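The Door at Drestusgate

The bus put her down at the wrong end of Drestusgate and she ran. Sixteen minutes late. Bag banging on her hip, one lace gone.
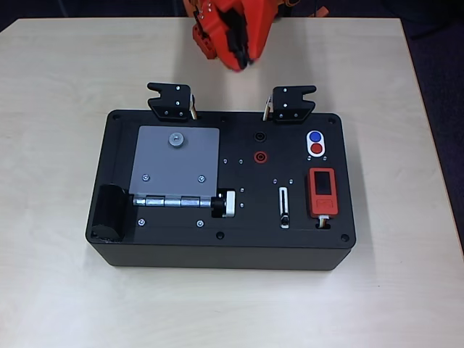 Her gran's old saying, going round in her head — a door is only a hinge and some patience. Well. No patience left. The hinge she could manage.

The Varma job paid 400 if it was finished tonight. Not tomorrow. Tonight. She'd promised, on the phone, in a voice that sounded like somebody elses.

Up the stairs, five at a time, no, two. Breathe. Coat on the floor.

Knob first. Turn it, feel for the catch. She had done this in her sleep all through November, thumb moving on the blanket. A small door, hardly a door at all, a mouse might have one like it. Open, shut. Open.

Then the screws. She hated screws. Ratard had sent the wrong driver twice and she'd used a butter knife, once, and said nothing.

The phone went. Honoletti, the landlord's office, again. Let it ring.

Quarter to. Her hands had stopped shaking, when did that happen. Rain on the skylight — she hadnt noticed it start.

She put her thumb to the knob and began again.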